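4.2 Domestic and foreign repertoire in club sets

The second part of the study looked at how resident DJs in Weltthorpe divided their sets between domestic and foreign recordings. Set lists were collected from four venues over one season, ending in September. After duplicates and unreadable entries were removed, 3721 plays remained, covering 459 separate sets. Each play was coded by the country in which the lead performer was based at the time of release. Remixes were coded by the performer of the original recording, following the practice set out by Czarnecka and Stępień in their earlier work on regional radio.

Domestic recordings were not spread evenly across the night. They were most common in the first hour after opening and again shortly before closing. Between midnight and 2 a.m., when the floor was fullest at all four venues, residents relied heavily on foreign dance tracks. Several of those interviewed described this as a matter of habit. One resident at the Starkwood, with nine years in the booth, said that local songs were "for people arriving and people going home," and that he had learned this from the DJ who held the post before him.
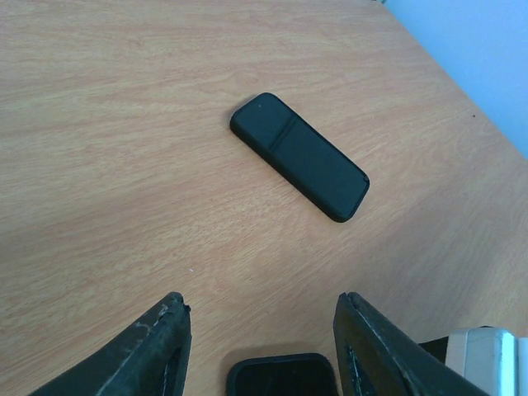 Industry nights formed a separate group. These events are promoted as showcases for local performers and are attended by managers, promoters and radio staff. Of the 459 sets, 75 were played at such events. Performers who attended expected the music between live acts to match the stated purpose of the night, and some took its absence as a slight. The residents did not share this view. Most regarded the live acts as the showcase and the recorded music as a service to the room, to be chosen by the same rules as on any other night.

The disagreement was rarely settled in advance. Booking agreements supplied by the Custden and the Nowakowski named the fee, the hours and the equipment, but neither contained any term on repertoire. Kaczmarczyk, in a study of festival stages, found a similar gap and argued that organizers leave the question open to avoid limiting the DJ. Our interviews suggest a simpler reading: organizers assumed that the theme of the night was a sufficient instruction, and the residents did not read it as one.

Complaints, when they came, were usually made in public and after the event. Figure 3 groups the 432 audience and performer comments collected from venue pages by the main objection raised. Comments on the choice of repertoire are counted separately from those on sound level or running order.

Figure 3. Comments on venue pages, grouped by main objection (n = 432).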